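Kindar

Kindar was a chain of clothing stores for children and young mothers. It was founded by the merchant Lieven Verschueren, who before this sold school uniforms from a market stall. At its largest size the chain had 84 stores and employed up to 4,000 people, many of them part-time.

History

The first store opened in a former bakery and carried only coats and shoes. Verschueren bought unsold stock from factories at the end of each season and offered it at a fixed low price. In its second decade the company took over the smaller chain Cikura — known mostly for baby clothes — and kept that name on 15 of the stores.

Sales began to fall when shopping malls raised their rents. The company closed 18 locations in one spring and moved its head office into the upper floor of the warehouse. The remaining stores were sold to the retail group Ultavine, which changed the signs but kept most of the employees. The last store with the Kindar name closed on a Monday in April, after a clearance sale of six weeks.

Distribution

All goods passed through one central warehouse. Orders from the stores had to arrive before noon, and trucks left the same evening.
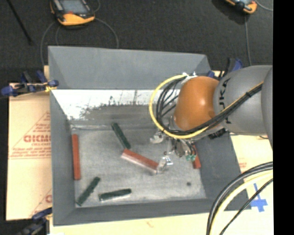 Robot arm reaching into a gray bin with red and dark green bars.

After the sale to Ultavine the warehouse was rented to other companies. The Cikura name is still used for a line of baby blankets.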